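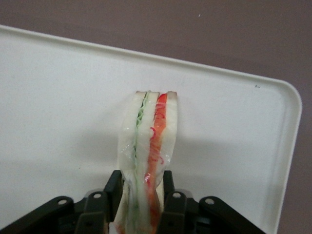
**Zwischenbericht Pausenverpflegung Gernville**
27. März 2019

Seit dem letzten Bericht haben wir die Ausgabe der Sandwiches an 2 Standorten begonnen, im Haus Teuber und in der Werkstatt Kusida. Pro Tag werden 33 Stück bestellt. Das Sandwich hat drei Scheiben Weissbrot und zwei verschiedene Füllungen, es wird einzeln verpackt und auf weissen Tabletts ausgegeben.

Noch offen:

- Die Lieferung von Jistomel ist 3 Mal zu spät gekommen. Wir haben darüber schriftlich reklamiert.
- Für Kusida fehlen noch 5 Tabletts.

Die Kosten bleiben im bewilligten Rahmen. Den nächsten Bericht senden wir Ihnen im Juli.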